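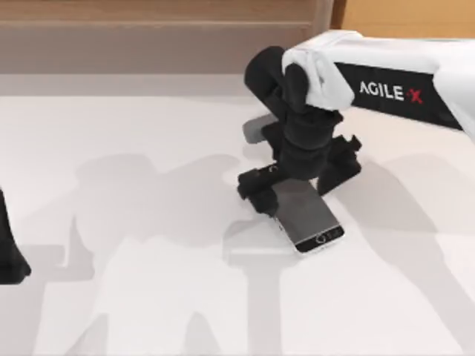 Ground rules for the Tosh sim runs: your questions

Do I really have to follow the real-robot rules in a simulation?
Yes, please! I know nothing can break in there, but whatever we log at Sturwood gets replayed on real arms later on, bad habits included. So treat a simulated phone on a simulated table like it's your own phone.

Where should the fingers go before I close them?
One on each side of the phone, open wide, and then stop for a full 2 seconds. I used to skip the pause (I get impatient) and my grasps were a mess.

What about the other arm?
Park it off to the side and leave it there unless the task sheet calls for both. If the two ever touch, the run is out, even if the pickup went fine.

Can I squeeze harder if the phone slips?
Nope. The cap is 2000 on the Urnell force scale and I don't hand out exceptions. Open up, back off, try again.

Do I delete my bad runs?
Please don't! Tag them "fail" and add a few words on what went wrong. We had 2895 runs in the July batch and 531 of them were fails, and I've gone back to those more than any others.

Are shadows on the table a problem?
No, leave the lights alone. Changing them halfway through a batch is a bigger headache for me.

Where do I find the full rulebook?
It's in the Umurier shared folder, under "Practice." Read the part on stopping first.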